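CHAPTER 4
What Wood Remembers: Grain, Weather and Wear

When I was nine, my grandmother in Loltham kept a plank bench beside her kitchen door, and it was the job of whichever grandchild had misbehaved that week to scrub it. I scrubbed it a good deal. What I remember best is how the boards felt under the brush, smooth if you went one way and like a cat's tongue if you went the other, and how the soft parts seemed to sink a little more every summer while the hard lines stood up between them. I didn't know the words for any of this, and I doubt my grandmother did either, but by the end of this chapter you will have them, and I hope you will never walk past an old fence quite so quickly again.

In Chapter 3 we followed water up through a living tree, from the roots to the leaves. Now the tree has come down and been sawn into boards, and you might suppose that its story is over. It isn't, quite. A board goes on trading moisture with the air for as long as it lasts, swelling a little in a damp February and shrinking again once the heat is on indoors. Most of that movement goes across the grain and hardly any of it runs along the length, and a great many of the odd things that old boards do (cupping, splitting, pulling loose from their nails) can be traced back to that one simple fact.

Carpenters have known it for a very long time. Celeste Vergara, who built porches in the Doherty valley until she was 78, used to tell her apprentices to leave a board somewhere to go. She meant the gap between one plank and the next. Lay them tight on a dry day and the first long rain will push them against each other until something gives -- a nail, usually, though she had seen a whole step lift.

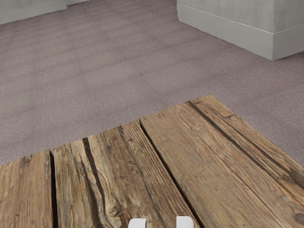
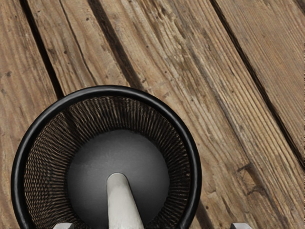
Figure 4.1. Weathered boards laid with narrow gaps between them. The grain is plain to see in both views; in the first, a deep crack follows it down one plank.

Sunlight does its work more quietly. It breaks down lignin, the natural glue that holds wood fibers together, and rain then carries the loosened bits away. The pale wood laid down in spring is softer and goes first, and the darker, denser wood of late summer is left standing in little ridges. Keep this in mind when you come to the rubbing exercise in Section 4.3, and please do use a soft pencil for it.

We will begin with the saw. Where a board is cut from the log decides how its grain will run, so Section 4.1 takes one log and opens it 2 different ways. Section 4.2 turns to water and has you weigh a small block of pine each morning, which sounds dull and is a pleasure once the numbers begin to creep. After that come sun, frost and wear, and then a visit to the old boat sheds at Ganari, where the floorboards have been turned over and used again on the other side.

Before you read on, find a piece of old wood near where you live and spend a few minutes with it. Run your hand along it gently, minding the splinters, and write down whatever you notice. Keep the page, for you will need it again in Section 4.4.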